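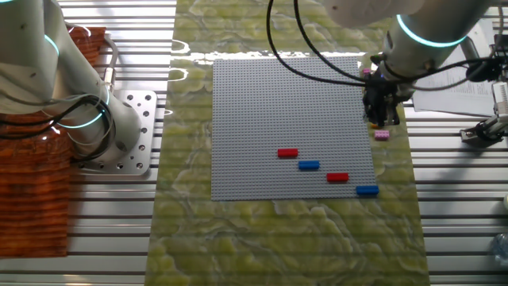

Red and blue on the gray plate.

I started a small LEGO layout on the marbled table in April. No kit and no instructions, only loose bricks and one big baseplate. I wanted a diagonal of long bricks in red and blue, with other colors worked in later.
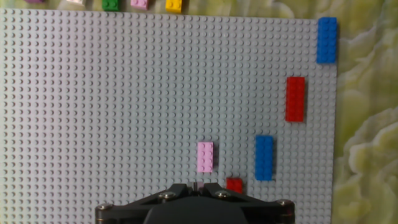
Teresa Lynch wrote to say she always sorts by length first and color second, and that it saves her 30 minutes a build. I tried it for one evening and went back to color.

Pink is the hard one to place. I may keep it off the diagonal.

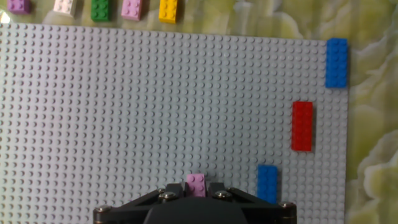 Blue in the corner, spare colors along the top.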